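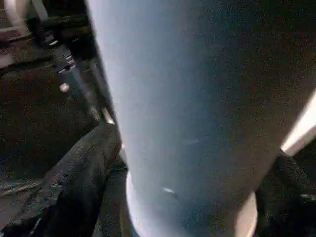 Last modified: 2021-12-21

Figure 3. Wrist camera view with both fingers at the lower end of a pale blue-grey cylinder.

3.2 Collecting the grasping examples

All examples were gathered by hand guidance at the Demdale site between June and the end of autumn. Two operators, Laurier Chan and Carter McIntyre, took turns and worked in sessions of 60 minutes. The full set, which we call Tadier, holds 1,628 examples, of which 700 use a single smooth object of the kind shown in Figure 3.

Large smooth objects were given this share on purpose. When the fingers are closed on one, it can fill most of the wrist view and hide much of the background, so the learner has to work from shading and from whatever edge is left. In Figure 3 the clearest edge is the whitish rim near the fingertips. We did not even out the lighting - one side of an object is often bright while the other falls into shadow.

An example was kept if the operator marked the grasp as complete and the camera record had no gaps. A further 91 attempts failed one of these tests and were left out of Tadier. They are used only in Section 5, as negative cases.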